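Camico open metal bin, gray, reviewed by Sirnis

Bought in February, used most days since then. I wanted an open bin for colored blocks that used to live in a plastic tub, and the tub had cracked at two corners. The Camico cost 51 dollars from Mishra, delivery included, and came in a plain box with no padding. One corner of the box was crushed but the bin was fine.

The walls are stiff and don't bow when you lift it by one side. The rim is folded over, so no cuts so far. I had a Kuler bin before the plastic one and its rim was sharp enough that I taped it. No tape needed on this one.

Size is good for a few long blocks laid flat with space between them. If you want to store a whole set, buy the deeper version – I filled this one to the top once and it was a pain to dig out the short pieces.

It is loud. Drop a block in and the whole room hears it. I tried a rubber mat on the bottom for a week and took it out again, as the blocks dragged on it.

The floor marks easily.

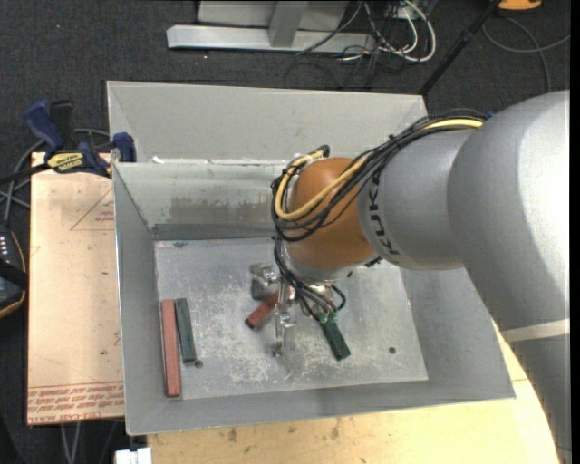 Scuffs wipe down a little with a damp cloth but the scratches stay. The listing says "scratch resistant finish" and I would not go by that. It makes no difference to how I use it, and red or green blocks still show up fine against the gray.

Four stars. I would buy it again at the same price, but not at the 60 dollars Mishra wants now.

Sat 11 October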